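번역시 낭독회 강연 메모: 폐허를 노래하는 시를 나는 왜 믿지 않는가

(발표자용. 슬라이드 넘기는 곳은 대괄호 없이 '넘김'이라고만 적음)

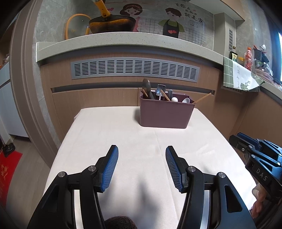
인사는 짧게. 사회자가 약력을 읽어 줄 테니 되풀이하지 말 것. 바로 첫 질문으로 들어간다. 무너진 집, 버려진 정원, 먼지 앉은 거울이 나오는 시를 읽으면 우리는 왜 그렇게 쉽게 슬퍼지는가. 나는 그 슬픔이 좀 의심스럽다. 오늘 할 이야기는 그 의심에 관한 것이고, 시원한 답은 준비하지 못했다.

넘김.

이폴리토 베니테스(Hipólito Benítez)의 연작 「폰디두라」(Fondidura). 232행. 청중 가운데 읽은 분이 있는지 물어보되, 손이 안 올라가도 당황하지 말 것. 제목은 시 속에 나오는 주물 공장 마을의 이름이다. 화자는 어릴 때 떠난 마을로 돌아와 공장 담벼락을 따라 걷는다. 줄거리는 이게 전부다.

칭찬부터 하자. 앞의 두 편은 정말 잘 썼다. 화자가 문패의 글자를 잘못 읽는 대목, 개 짖는 소리를 어머니 기침으로 착각하는 대목. 여기서는 과거가 화자를 속이고 있고, 화자도 그걸 안다. 낭독은 이 부분만 한다. 천천히. 지난번 연습 때 너무 빨랐다.

"나는 그 문 앞에서 이름을 불렀는데
대답한 것은 녹슨 경첩이었고
경첩은 나를 다른 사람으로 알았다"

(읽고 나서 물 한 모금. 바로 설명하지 말 것.)

넘김.

문제는 3편부터다. 갑자기 모든 것이 아름다워진다. 굴뚝도 아름답고, 해고 통지서도 아름답고, 깨진 유리까지 빛난다. 공장에서 손가락을 잃은 삼촌이 나오는데 그 손가락마저 '사라진 음표'가 된다. 이 비유에 밑줄을 그은 독자가 많은 줄은 안다. 나도 처음엔 그었다. 지금은 지웠다. 삼촌이 그 말을 들으면 뭐라고 했을까? 시는 삼촌에게 한마디도 시키지 않는다.

여기서 예상되는 반론. 시가 꼭 증언이어야 하느냐. 물론 아니다. 다만 이 시는 첫머리에서 스스로 증언을 하겠다고 약속했다(1편 5행, "본 대로 적겠다"). 약속은 내가 시킨 게 아니다. 이 말을 할 때 목소리가 올라가는 버릇이 있으니 주의.

넘김.

비교할 시 한 편. 스터클리(Stirkley)라는 짧은 시. 언덕 위 빈집을 다루는데 감탄사가 하나도 없다. 지붕 수리비가 나오고, 상속 문제로 다투는 형제가 나오고, 팔리지 않는 이유가 나온다. 건조하다고들 한다. 그런데 마지막에 동생이 열쇠를 우편함에 도로 넣는 장면에서 나는 「폰디두라」 전체를 읽을 때보다 더 오래 멈췄다. 왜 그랬는지는 아직 잘 설명하지 못하겠다. 못 하겠다고 그대로 말할 것.

시간이 모자라면 다음 문단은 건너뛴다.

번역 이야기. 원문의 한 단어를 두고 한 선생과 오래 다퉜다. 한 선생은 '쇠락'을 고집했고 나는 '고장'으로 가자고 했다. '쇠락'이라고 쓰는 순간 한국어 독자는 이미 반쯤 울 준비를 한다. 귀족 저택이든 닭장이든 쇠락하면 다 품위가 생긴다. '고장'에는 그런 게 없다. 고장 난 것은 고치거나 버려야 한다. 결국 4월에 낸 판본에는 '쇠락'이 들어갔고, 나는 주석에서 투덜거리는 쪽을 택했다. 그 주석은 편집 과정에서 한 줄로 줄었다.

넘김.

잡지 《카투스》(Catus)에 실린 서평 이야기를 짧게. 이 연작을 "잃어버린 공동체를 되찾아 주는 노래"라고 소개했다. 누구의 공동체를 누구에게 되찾아 준다는 것인지 서평은 말하지 않는다. 부수가 300부 남짓인 잡지에 너무 화를 내는 것도 우습지만, 이 문장이 그대로 책 띠지에 올라갔기 때문에 짚고 넘어간다. 띠지를 들어 보일 것. 가방 앞주머니.

마지막 부분. 내가 틀렸을 가능성도 말해 둔다. 5편 끝에서 화자는 담벼락에 귀를 대는데 아무 소리도 듣지 못한다. 이걸 시인이 제 향수를 스스로 의심하는 장면으로 읽는 사람이 있다. 그럴 수도 있다. 나는 그 침묵조차 너무 잘 조율되어 있다고 느낀다. 행갈이가 지나치게 곱다. 정말 아무것도 못 들은 사람이 저렇게 쓸까 싶다.

질의응답. 시인의 생애에 관한 질문은 아는 만큼만. 삼촌이 실존 인물인지는 모른다. '그럼 어떤 폐허 시를 좋아하느냐'는 질문이 나오면 스터클리를 한 번 더 읽고, 인쇄물 뒷면에 전문이 있다고 안내한다.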